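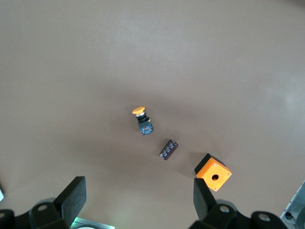

A push-button switch with a yellow-orange cap and a dark blue contact block.

How to check a used push-button switch before you wire it in

Sellers of used control gear love the word "tested." I have bought enough of it to know that "tested" often means someone pressed the button and heard a click. A click tells you the spring works. It says nothing about the contacts, and the contacts are what you are paying for.

I started keeping notes in February, after a box of 14 switches from a surplus dealer gave me two duds. Till Rieger, who sold me the box, swore they were all good. Maybe they were when he put them on the shelf.

What you need

A multimeter with a resistance range, a small screwdriver, and decent light. Skip the contact cleaner for now. Clean first and you lose the chance to see what shape the switch was in.

Step 1. Get it off the bench supply

Test the switch with nothing connected to it. A meter on a resistance range will read other paths through a circuit, and you will end up believing a number that belongs to a lamp or a relay coil.

Step 2. Read the block

Most contact blocks have terminal numbers. By the usual convention, a pair ending in 1 and 2 is normally closed, and a pair ending in 3 and 4 is normally open. Don't trust the color of the block or what the ad said. Blocks get swapped, and the Bimano ones I own come apart with one clip.

Step 3. Zero the leads

Touch the probes together and write down what you get. Cheap leads can add more resistance than a healthy contact does.

Step 4. Measure both positions

Put the probes on one pair and read it at rest, then pressed. Closed should be well under an ohm once you take off the leads. Open should show no connection at all. A reading of 400 ohms on a "closed" contact means dirt or burning, whatever the listing says.

Step 5. Press it a lot

One good reading proves very little. Press slowly, press fast, and push the cap a bit sideways. One of my Trotell buttons read perfectly until press 167, then stuck open. If the number jumps around, put it in the reject pile.

Step 6. Be careful what you conclude

A meter pushes a tiny current. It can't tell you how the contact behaves at its rated load, and I wouldn't put a used switch on an emergency stop no matter how well it measured. Buy that one new.

Can you rescue a bad one?

Sometimes. Gunther Stöcker wrote to me that a spray of cleaner fixes nearly everything. I tried it on my two duds. One came back and one didn't, and the one that came back was high again a month later. A new block costs less than the can.

Last updated June 7, 2019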